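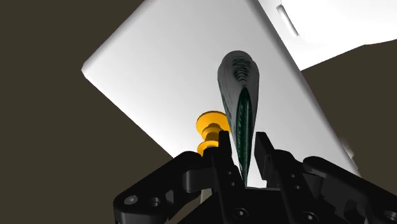
I drove out to Flodcombe for the student robotics open day with low expectations and a thermos, and I ended up staying until they started stacking the chairs! My nephew is thinking of applying there, so I was supposed to be asking sensible parent-type questions. Instead I spent most of the afternoon in the simulation room.

You check in at the front desk, get a sticker and a map (mine was upside down for a good ten minutes) and then you're free to wander. Downstairs is the Perkell workshop, with all the soldering benches and a very loud bandsaw. I'd say skip it if you're short on time and go straight up to the second floor.

Up there the simulation club had its class project running on a row of monitors. The assignment is called Cladex, and it's bathroom tidying. Really! A simulated arm stands on a dark block next to a toilet, and the students have to get it to deal with the bits and pieces on top of the tank – a tube, a bottle, a candle in a yellowish-orange holder. I laughed when I saw it, and then I got completely hooked.
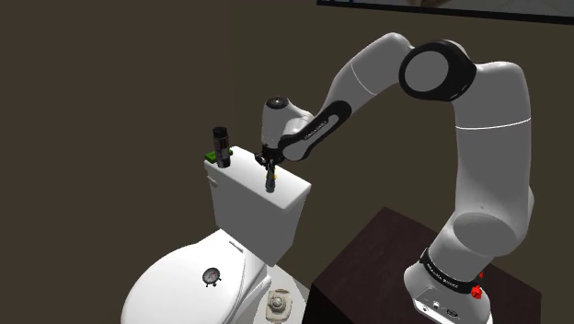
Ekrem Eren, a second-year, let me sit next to him while he worked on his version. He told me the tank lid is a mean place to practice because it's narrow and everybody's first program knocks something off it. His own first program managed to put the arm through the wall. He has logged 387 attempts since December and he keeps notes on every one of them, which he showed me, and which I did not understand at all.

What I did follow was the part about the tube. It's wide at one end and narrow at the other, so where the fingers close matters a lot, and with the candle holder standing so close you can't just come in from any old side. Ekrem likes to come straight down from above. The girl at the next screen thought that was the lazy way and said so, loudly, and they had a good argument about wrist angles while I ate my sandwich. 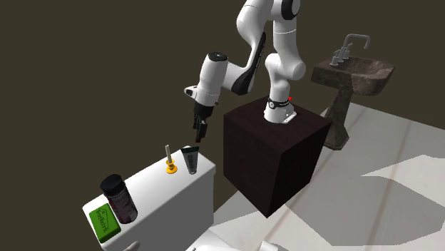

Gordon Gill teaches the class and he's a patient man. I asked him why they don't just use a real arm, and he said they do, in the spring, but a term of simulation comes first and you have to pass it. There are 69 students signed up this year and one arm in the Desjardins lab, so you can see his problem. He also let me have a go with the controls. I moved the gripper a tiny bit left, then a tiny bit too far left, and then I gave the keyboard back.

A few practical things if you're going to the next one. Parking is free but it's a hike from the far lot. The coffee cart only takes cards. The simulation room gets warm with all those computers going, so leave your coat in the car – I carried mine around all day. And ask the students for a demo, they're shy about offering but they light up once you get them started.

My nephew, by the way, spent the whole time at the bandsaw.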